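Simulated arm closes on the jar, then the jar shoots off across the worktop
Posted in Simulation and grippers

tellia_tinkerer

Hello all, I hope this is the right corner of the site. I have been teaching myself simulation through the winter, using a kitchen and living room set I put together in Surkero, and I'm stuck on a fault that is driving me up the wall. The arm comes in nicely, the fingers go either side of the little jar with the brown lid, and all looks well right up to the moment of closing. Then the jar leaps sideways. Out of 21 tries I have had 14 end this way, and once it took the teapot with it.

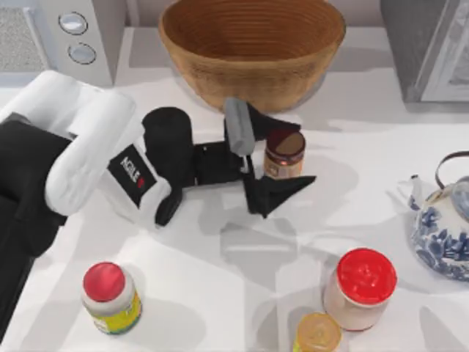 Fingers open around the brown-lidded jar, woven bowl just behind.

The larger jar with the red cap gives me no trouble at all, same settings, same speed. I have the grip force at 400 in the settings box, which was the number already there when I opened it. I tried moving the jar nearer the teapot, and I tried a slower approach, and neither made much odds. My worry is that I am meant to copy this routine over to a real arm at our Dakent workshop in February, and I would hate to send a glass jar flying at somebody. Any thoughts very welcome, however basic!

lindqvist_lane

Turn the force down. 400 is far too much for a small jar.

slowbutsteady

Welcome, and please don't be disheartened, I lost most of an autumn to something very similar. I agree the force wants to come down, but I would look at the collision shapes first. Switch on the collision view and go right up close to the jar. Mine had a shape a good bit wider than the jar you could see, so the fingers were already inside it before they had properly closed, and the simulator threw everything apart to sort out the overlap. A bigger object with a well-fitted shape won't show the fault, and that may be why your red-capped one behaves. Have a look at the bowl while you're there – the jar sits very close to its rim, and a sloppy shape round the bowl would do the same thing.
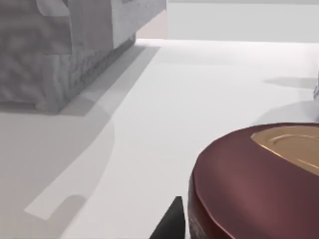

Check the objects down on the floor as well, if you have the arm working there too. Round things with thick rims are often given a plain box for a collision shape, and the corners stick out where you would never think to look. Once the shapes fit, halve your time step and bring the force up from 2 until the jar just holds.

As for the real arm, please don't carry the 400 across. Settings boxes don't always mean the same thing on both sides. Start with an empty plastic pot, keep everyone out of reach, and have a hand on the stop button for the first few runs.

tellia_tinkerer

Thank you both. The shape round the bowl was enormous! I've refitted that one and will do the jars this evening, then try the force from the bottom up.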